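Notebook, shelf restocking, October 26, 2026

Clear tiered stand again, mixed snacks, arm at the Dedden bench. 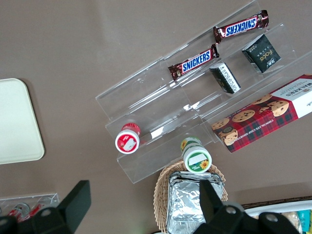 Ajith wants a yes or no by February on whether this can do the counter restock at Kedberg without a person standing next to it. My answer today is no for the whole job and maybe for parts of it.

Candy bars are the easy item. The Snickers go down parallel to the step and the wrapper gives a little when the fingers close, so a bad grasp still usually ends in a lift. Crimped ends are a poor place to grab. Moved the grasp target to the middle of the logo and left it there.

Round containers are next. Fine from above if the lid is clear of its neighbors. When two items are close on the same step the fingers need more room than there is, and the planner picks a side approach that runs into the tier behind. Zlata thinks we should just forbid side approaches on this stand. I agree for now.

Shortbread box: too long for the step, so it leans, and every lean is a new pose. A person shoves it over with the back of a hand and doesn't think about it. We have no shove. Writing one is on my list, after the depth problem.

Depth problem: clear acrylic. Step edges come and go in the depth map depending on the lights. Kestura's filter fills the holes but puts the surface too low, once by 15 mm, and then the arm presses. Set the force stop to 4 N until it's fixed. Slow but nothing gets crushed.

Foil in the wicker basket: skip. Don't let the arm near it while the force stop is being tuned.

Speed is still bad. Some 200 seconds to fill one tier. Zlata does the full stand in less than that while talking.

To do
- tape on step edges, rerun with the filter off
- ask Blöndal about softer finger pads
- shove primitive (me)
- Ajith to check whether Kedberg would accept an opaque stand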